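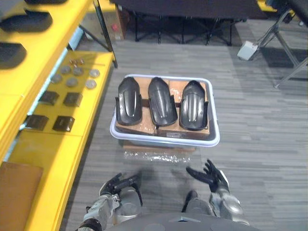 Helis将于10月启用周转箱循环配送服务

2018年9月25日，仓储配送企业Helis今天宣布，将从10月起在旗下Amissah配送中心启用周转箱循环配送服务，面向中小零售商和维修网点。参加该服务的客户在收货时可以选择用周转箱代替一次性外包装箱，空箱由配送车辆在下一次送货时带回。

首批参加的网点共84家，分布在Amissah配送中心现有的8条配送线路上。各线路的发车时间和停靠顺序不变，客户不需要更改收货时段。

按照目前的做法，零散订单在出库前要装入外箱，箱内用填充材料塞紧，到店后由收货人员拆开。小件货品订货频繁，每次数量不多，外箱和填充材料的用量与货品本身不成比例。不少网点没有专门的存放空间，拆下来的纸箱要先压平，堆在后门或者过道里，等回收车上门。遇到雨天，纸箱受潮以后回收方往往不收，还要另外处理。

Helis从去年开始收到客户在这方面的意见。意见主要来自临街的小型门店和社区维修点，集中在三件事上：拆箱占用营业时间，废纸箱没有地方放，以及外箱在搬运中压坏以后难以判断里面的货品是否受损。公司为此在Virkov线路上做了试运行，由该线路上愿意参加的网点使用周转箱收货，其余网点照旧。

“试运行的时候我们最担心箱子收不回来，”Helis配送业务负责人Adjoa Darko表示，“后来发现箱子大多能按时回来，麻烦的是回来的箱子里常常装着别的东西，有标签纸、胶带，还有客户顺手放进去的退货。司机在门口没有时间一个个翻看，回到仓库才发现，退货单又对不上。所以正式启用的时候，我们把空箱回收和退货分成了两道手续。”

根据新的流程，空箱在交给司机之前应当清空，并按箱口朝上的方式叠放。退货仍按原有办法在系统中登记，由客服确认后安排取货，不得随空箱一起交回。箱内如有遗留物品，配送中心会保留并通知客户，客户可以要求随下一次送货退还，也可以授权配送中心代为处理。

周转箱分为大小两种规格，均可与现有的笼车配合使用。箱体侧面留有标签位，出库时贴上当次订单的标签，回收后由清洗组揭除。公司没有在箱体上固定客户名称，同一只箱子可以在不同线路之间流转。对气味或清洁程度有特殊要求的货品，例如部分个人护理用品，暂时不纳入周转箱配送，仍使用一次性包装。液体货品和玻璃制品也按原有方式出库。

货品自身带有的零售包装不受影响。周转箱只代替最外层的运输箱，盒装、袋装货品照原样放入箱内，需要分隔的货品使用纸隔板。隔板可以重复使用，客户可连同空箱一起交还，破损的隔板可由客户自行投入废纸回收。

收费方面，参加服务的客户不需要购买箱子，也不收取押金。每次送货后，客户有40天时间归还空箱。超过期限未还的，系统会发出提醒；提醒后仍未归还，按箱体成本计入当月账单，之后归还的再予冲回。箱体在正常使用中出现的划痕和磨损不收取费用。季节性停业的网点可以提前申请延长期限。

配送中心内部也作了相应调整。原来用于堆放成捆纸箱的区域腾出一部分，改为空箱暂存区，清洗设备安装在卸货口旁边，回收的空箱下车后可以直接进入清洗环节。清洗后的箱子晾干、检查，再送回拣货区。分拣岗位的人员已经完成培训，培训内容包括装箱重量上限、重物和轻物的摆放次序以及标签的粘贴位置。

Adjoa Darko说：“拣货员一开始不太习惯。纸箱装满了会鼓，一看就知道；周转箱的箱壁是硬的，装多少从外面看差别不大，搬起来才知道重。我们在拣货台旁边加了秤，超重的单子分成2箱出库。”

对于希望继续使用一次性纸箱的客户，Helis将保留原有服务，价格不变。客户可以按收货地址分别选择，同一家公司名下的不同门店不必采用同一种方式。中途更改的，应在下一次订货前通知客服，更改自该次订货起生效。

Helis表示，首批网点运行稳定以后，再考虑向其他配送中心推广，目前没有确定的时间表。公司将在运行期间记录箱体的归还情况、破损情况和清洗用水量，并在年终的客户通报中公布。已经提交申请但没有列入首批名单的网点，将按照所在线路的顺序陆续安排，不需要重新申请。

首批网点将在启用前收到一份书面说明，内容包括空箱的叠放方法、归还期限的计算方式以及联系渠道。收货人员较多的网点可以要求司机在第一次送货时当面讲解。说明中的条款如与原配送合同不一致，以双方签署的补充协议为准。

关于Helis

Helis从事仓储和区域配送业务，客户以零售门店、维修网点和小型办公机构为主，服务内容包括入库验收、存储、拣货、包装和送货。Amissah配送中心负责日用品、小五金和零配件类货品的分拨。

媒体联系

Helis配送业务部，Adjoa Darko

客户如需了解所在线路是否列入首批名单，请联系各自的客服专员，或在订货系统的“配送方式”页面查询。

（完）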